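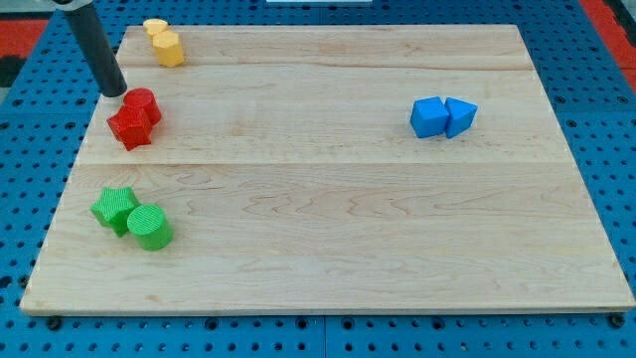
So I finally caved and swapped the Kaseck gripper for a suction tip, and I'm a bit cross I didn't do it back in June. The Kaseck is lovely on cubes, but every time I had blocks sitting right up against each other it wanted finger room that wasn't there, and it'd nudge the neighbour halfway across the maple.

Same test for both — eight blocks, in pairs by colour, 100 picks each. The Kaseck dropped or shoved 19. The suction tip lost 7, nearly all of them stars (not much flat top to grab once you're a few millimetres off centre!). Cylinders were a dream.

I did have to slow the Ukier controller right down on the descent, and the vacuum line still whistles, which the dog hates. I've got a softer cup on order from Prurnbridge, $171 with postage, ouch. If it copes with the stars I'll leave it on for good and flog the Kaseck. Anyone keen?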